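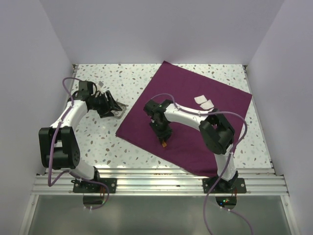

Winter flooding in Farndale: your questions

Home News Weather Contact

Will the new flood warnings reach me in time?
Perhaps. The council promises 20 minutes' notice. In February the text came after the lane had gone under, so I'd keep an eye on the beck as well.

Are the free sandbags any use?
Up to a point. Each house gets 6 - hardly enough for one door - and they slow water more than they stop it.

Who decides when the road shuts?
Officially, the duty officer, Lutz Ehlers. I've asked twice what river level he goes by and had no figure back.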